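Visit Report: Household Sorting Workshop, Kukitz
Mar 15, 2025
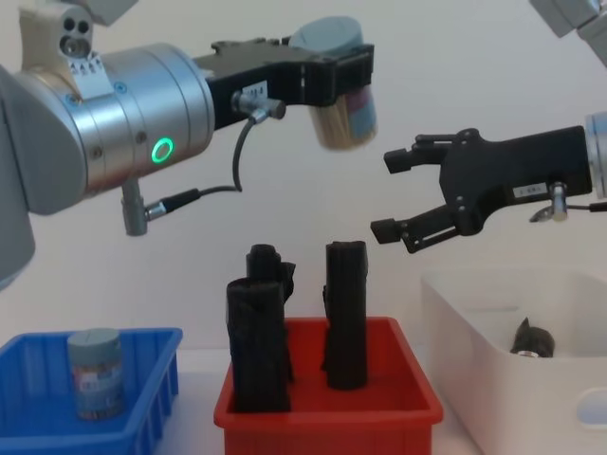

The Meso program office visited the Kukitz site to review how small household goods are received, sorted and put away. The delegation of eight was shown the sorting room first, where items are handled on plain tables against undecorated walls. Three plastic bins stood in a row on a white tabletop, and the goods under review included a cylindrical container of what appeared to be toothpicks, closed with a gray-blue lid. The lower part of such a container is partly transparent, and the contents can be checked without opening it. Staff consider this useful for pantry goods, which often reach the site with worn labels.

The site keeps a list of almost 400 household articles, grouped under 21 headings. Toothpicks and skewers fall under "table supplies," although the Parisi storage guide, adopted in December, places them with baking goods. The two lists have not yet been brought into agreement. The delegation asked that a single heading be chosen before the next delivery.

The afternoon was given to the Trurnatus annex, where shelving is being replaced. Aisle widths were measured and found acceptable. Lighting near the rear door remains poor, and the site manager has requested two additional fixtures.

Visitors parking at Kukitz should use the north lot, as the front entrance is closed for paving. Written comments on this report may be sent to the program office within 29 days.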